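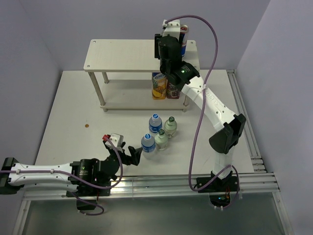 Photo courtesy of Destard

Press Releases | Food & Beverage

Reading time: 2 minutes

Destard Introduces Halo Return Program for Drink Cans and Cartons

October 15, 2023 – Destard, a regional distributor of soft drinks and fruit juices, today announced the launch of Halo, a program that allows customers to return used beverage cans and juice cartons at the stores where they were bought. The program opens at 95 grocery and convenience stores and will be extended to a total of 169 locations over the coming year.

Halo accepts aluminum cans and paper-based cartons of any brand sold in participating stores. Customers place the items in a collection cabinet near the entrance and receive a credit of up to 8 cents for each one. The credit is printed on a paper slip and may be used toward any purchase at the same store. Cartons should be emptied and flattened. Cans should be left uncrushed so that the barcode can be read.

Collected items are picked up by Destard trucks on their regular delivery routes and taken to a sorting center operated by Imex, the company's recycling partner. Cans are baled and sold to aluminum processors. Cartons are sent on to paper mills, where the fiber is separated from the plastic and foil layers.

"Our trucks already visit these stores full and leave them nearly empty," the company said in a statement. "Halo puts that return trip to use. Many households in our area have no curbside pickup for cartons, and store owners have asked us for a simple answer."

The program follows a trial held in September at four stores. During the trial, Destard changed the cabinet opening to fit larger juice cartons and moved the instructions to eye level. Imex also added a separate line for cartons at its sorting center – a step that had first been planned for next year.

Stores pay no fee to join Halo. Cabinets are supplied, cleaned and repaired by Destard under a service agreement, and store staff are asked only to report a full cabinet. Design work for the cabinets and printed signs was carried out by Xue.

Glass bottles, milk jugs and foil pouches are not accepted at this time. Retailers that wish to take part may contact their Destard account representative.

About Destard
Destard supplies chilled and shelf-stable beverages to independent grocers, convenience stores and school cafeterias.

Tags: Beverages, Packaging, Recycling, Retail

We use cookies to improve your experience on this site. By continuing to browse, you accept our cookie policy.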